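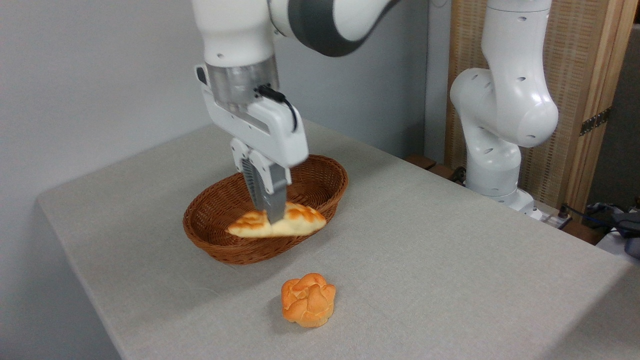 Hovland House started as a Thursday supper in Notburga Strebel's kitchen, back when she was teaching two neighbors how to make dumplings and they kept asking if they could bring a friend. Before long there were more friends than chairs, and that is more or less how our little cooking school came to be. We still eat together at the end of every class, and there is always bread on the table, golden-brown rolls in a wicker basket on a light gray cloth, with the butter close by for whoever gets there first.

Notburga found our building on Gelleck Street one January, when the heat was off and the windows were painted shut, and she fell in love with it anyway (her husband took a bit longer!). It used to be a shoe repair shop. We kept the long counter by the front door, and if you come in on a rainy day you are welcome to leave your umbrella behind it, next to the lost oven mitts.

We teach in two kitchens now. The big one is called Anik, after Notburga's grandmother, and that's where you'll find the soup, dumpling and family classes. The small one in back is mostly for baking and holds 6 students, so it does fill up early, especially before the holidays. No experience is needed for anything we offer – plenty of our students arrive having never chopped an onion, and they go home smelling of them like the rest of us.

Over the years we have collected 3000 recipes, many of them handwritten and a good number of them stained, and 80 of our favorites went into the Dreltetti binder that every new student gets to take home. Please write in it. Cross things out, add more garlic, tell us when we got the oven time wrong.

If you'd like to see the place before signing up, stop by any Thursday after four. Ring the bell twice, as the mixer is loud, and somebody will come and let you in.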